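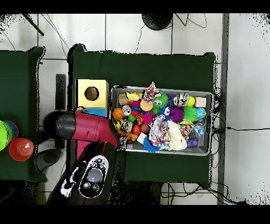
Prikora for DAO voting and treasury: four months in

Quick one, been meaning to write this since November. We moved our DAO off the old setup (forum thread plus a spreadsheet plus a multisig, you know the kind) and onto Prikora. Paid plan, $70 a month, paid out of our own treasury. No referral link, no discount.

Background. Magalhães is a small lending DAO, 2846 wallets eligible to vote, most of them asleep. Takumi Ikeda runs the treasury side, I do proposals and nagging.

Setup

Took an evening. Connect the multisig, import the token snapshot, set quorum. Import choked on delegated balances the first time and gave me a blank error box, no code, nothing. Second try went through with the same file. Didn't love that.

Old proposals came over fine, all 370 of them, with the votes attached. Formatting got mangled in the long ones — tables turn into soup. Fixed the ones people still link to and left the rest.

Voting

Good. Best part of it. The page loads fast, shows your voting power before you pick, and tells you in plain words what happens if the thing passes. Maiara Araújo, who has complained about every governance tool we have ever tried, voted from her phone and had no complaints. Delegation is two clicks. Un-delegating is five, and one of them is a signature request that doesnt say what it's for. Please fix.

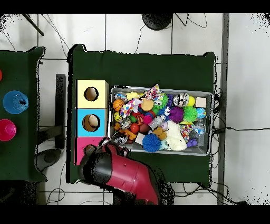 Full tray of toys, with the yellow, blue and pink boxes stacked beside it.

Treasury stuff

Mixed. Payments can be tied to a passed proposal so the signers get a ready-made transaction, and they just check and sign. Saves Takumi a pile of copy and paste. But only 3 signers can get alerts on our plan and we have five. So two people find out in chat like before. Upgrade fixes it, upgrade is a lot more money.

Streaming payments work. Canceling a stream early needs a fresh vote, even for a tiny amount, and there's no setting for it. Tekle Degefa on our side wrote a workaround with a spending cap, fine for now.

Reports: export to CSV only. Dates come out in UTC with no way to change it. Category labels don't export at all, so bookkeeping is still by hand. Thats my biggest gripe by a mile.

Support

Slow the first week, then we got a guy named Nivaldo Arruda and things got answered same day, usually before 4 pm. Knew the product. Told me straight that label export wasn't being worked on yet.

Would I buy it again

For voting yes. For treasury, only if you're small or you pay for the bigger plan. The Dusurville grants group looked at it the same month we did and stayed with their multisig, and I get why.

Four out of five. Would be a lot closer to five with labels in the export.

Will update if they change the alert limit.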